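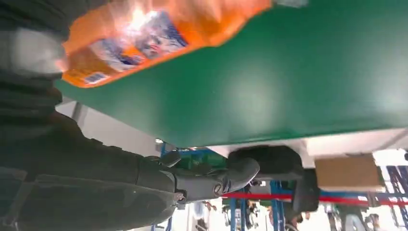
What line count do I enter in a drive when the encoder datasheet says 500 PPR but the counter shows four times that per turn?

Enter 500 if the field asks for lines or PPR, and 2000 if it asks for counts or CPR. The factor of four is quadrature decoding: each line gives two edges on A and two on B.

Thread: Index position drifts after a few hours, incremental encoder on DC gearmotor

pdur_controls
Setup is a 24 V brushed gearmotor, 500 line incremental encoder on the motor shaft, single-ended open collector outputs, Dollon drive. Cable is six meters, shared duct with the motor leads. I home once at power-up and then run an indexing cycle. By the afternoon the reported position is off by 1307 counts, always in the same direction. Drive reports no following error. Coupling is pinned, so it can't slip. Line count is set correctly, I checked it by turning the shaft by hand.

nslaoui
No following error fits. The loop closes on whatever the counter says, so if the counter is wrong the drive is happy and the shaft is in the wrong place. I'd stop looking at tuning. Open collector over six meters next to PWM leads is the first suspect.

What pull-up value are you using?

pdur_controls
Whatever is inside the drive. Manual says 4.7k to 5 V.

nslaoui
Weak for that length. The cable capacitance rounds off the rising edge, and a slow edge sitting near the threshold is where noise gets in. Put 1k in parallel if the encoder output can sink the current, and check the datasheet first.

Petrica_I
I don't agree that noise is the likely cause. A noise spike on one channel normally gives +1 and then -1 in a quadrature decoder, so it cancels. Steady drift in one direction looks more like missed edges at speed. What is the top speed, and does the drive have an input filter?

nslaoui
It cancels if the spike is alone and the other channel is stable. With a spike close to a real edge on the other channel, it doesn't have to. I have seen drift in one direction from noise on a machine that mostly moved one way.

pdur_controls
Motor shaft tops out at 2438 rpm in the rapid move. Input filter is at factory setting, 50 kHz.

Petrica_I
500 lines at 2438 rpm is 20.3 kHz per channel. Under 50, but with a bad duty cycle from those slow edges the short half of the pulse may not make it through the filter. Run the same cycle at half speed and compare the drift.

delia_l
Also log the count at every index pulse. With Z wired you should see a multiple of 2000 between pulses. Any other value tells you which move loses counts – much quicker than waiting until the afternoon.

pdur_controls
Half speed, same number of cycles: off by 654. So it got better but it's still there.

Petrica_I
Then it's partly speed related.

nslaoui
Or partly related to motor current, which also went down if your ramps scale with speed. That test doesn't separate the two. Try it with a separate cable run outside the duct, full speed.

pdur_controls
Ran a temporary shielded cable over the floor, shield grounded at the drive end, plus the 1k pull-ups. Zero drift on the Z log after a full shift at full speed. I changed both things at once, so I can't say which one did it. Ordering an encoder with a differential line driver anyway.

delia_l
Check that the drive input is a true RS-422 receiver before you order. Some of the older Dollon units only read the A+ and B+ side.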